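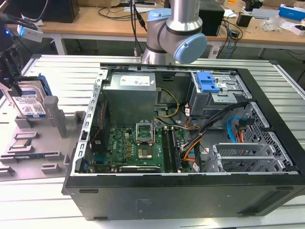 Desktop computer on its side with the side panel removed. The CPU socket on the motherboard is empty and its retention frame is open.

A computer tower is an upright case for the parts of a desktop computer. It is normally a metal box with a removable side panel, and is laid flat for most repair work so that the motherboard faces upwards.

Layout
The motherboard is the largest part and carries the CPU socket, the memory slots and the expansion slots. The power supply unit is a closed metal box with cables leading to the board and drives. Its wires follow a common colour code: yellow for 12 volts, red for 5 volts, orange for 3.3 volts and black for ground. Drives sit in a cage, sometimes held by a coloured plastic latch that opens without tools. SATA cables carry data between the drives and the board.

CPU socket
In a land grid array socket the contact pins are in the socket, and the processor has flat pads. A hinged metal frame presses the processor down. The pins bend easily, so an empty socket is usually kept under a plastic cover.

Dismantling
Towers are taken apart for repair, for spare parts or for recycling. In his handbook for the Grarnden repair workshop, Nicanor Palma allows 40 minutes for a full strip-down and 19 for a change of processor. The mains lead is removed first, followed by the side panel.

See also
Motherboard
Power supply unit
Computer recycling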